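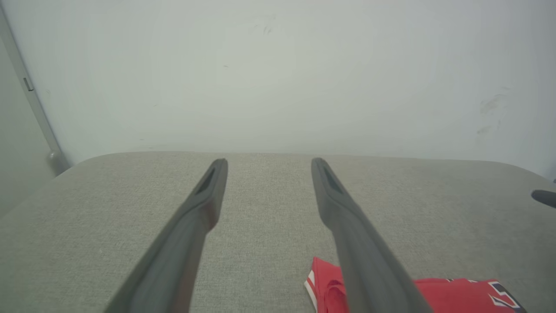 *The view from the wrist: open fingers, pale fabric and a red garment waiting at the lower right.*

I've folded a lot of laundry in my life, most of it badly, so I felt quite at home in the lab at Tollcombe, where Kátia Bittencourt and her small team have spent the better part of a year teaching a robot to pick up clothes. Just pick them up! Folding comes later, and she goes a bit quiet when you ask how much later.

The project is called Flistimholm (it was a typing mistake in a grant form and it stuck), and its big idea is easy to explain over a cup of tea. Most of the robots I've met for this magazine have a camera up on a pole, looking down at the whole table. Kátia's team wanted to know how far you could get if the robot mostly trusted the little camera on its wrist, the one that sees its own fingertips and whatever happens to be in front of them.

I had assumed this would be daft. You wouldn't tidy a bedroom while looking through a letterbox, would you? But look at it from the gripper's side and it starts to make sense. Both fingertips are in view, with the gap between them, and so is the cloth. The distance that matters most, from finger to fabric, is right there in the picture. From a pole it's a few blurry dots, and half the time the arm is in the way anyway.

The training goes like this. A person steers the arm by hand through a grasp, the computer records the wrist pictures along with every movement, and then you do it again. And again. Gilmar Coutinho did so many of these that he now reaches for his coat, he told me, "like a crane at the fair". They ended up with 875 recordings, and a program called Plastier that learns to guess the next small movement from the last few pictures.

The clever bit, to my mind, came from the failures. Early on they only kept the good grasps, and the robot was lovely right up until it missed, when it would hover about with no idea what to do next. So Maiara Siqueira started putting in clumsy ones on purpose: fingers too high, fingers to one side, a sleeve pinched and dropped, each followed by a person calmly putting things right. With 300 of those in the mix, Plastier began to have another go when it fumbled. I watched it miss a sock, back off, shuffle left and try again, and I'm afraid I cheered.

Now the numbers, which I made them read out twice. In 200 trials with clothes the robot had never met, the wrist camera alone got the garment off the surface 158 times. The pole camera alone managed 121. Using both gave 163, so the extra view helped a little, though much less than Edivaldo Rezende had bet on (he owes Gilmar a lunch).

It has its weak spots. If the garment starts out of view, the wrist camera has to go hunting for it, and the hunting is slow. Thin dark things give it trouble too, and a pair of black tights beat it over and over while I stood there trying to look sympathetic.

Kátia wants to try a short glance from above at the start, then the wrist for everything after. They begin in the new year, with a fresh bag of clothes from the charity shop, and I've promised them my gardening jumper.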